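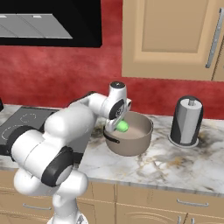 Cuisine, plan de travail en marbre et casserole.

Entretien du marbre et délai de réclamation
Posté par Bríd Ó Súilleabháin, 29 novembre 2018

Madame, Monsieur, je souhaite savoir si le vinaigre dilué convient au marbre poli. La notice Dero n'en fait pas mention.

Vasconcelos
Le vinaigre est à proscrire – il attaque le calcaire et ternit le poli. Il convient d'employer un savon neutre, à raison de 25 ml par litre d'eau, puis de rincer.

korkcombe37
Chez moi jamais eu de souci avec le vinaigre. Après, c'est du granit.
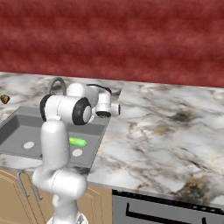 Faut-il renouveler l'hydrofuge chaque année ?
Un renouvellement tous les deux ans suffit en usage domestique.

Wirnton
Pour la réclamation, le formulaire est à adresser au vendeur, facture jointe. Le mien, envoyé en juillet, est resté sans réponse.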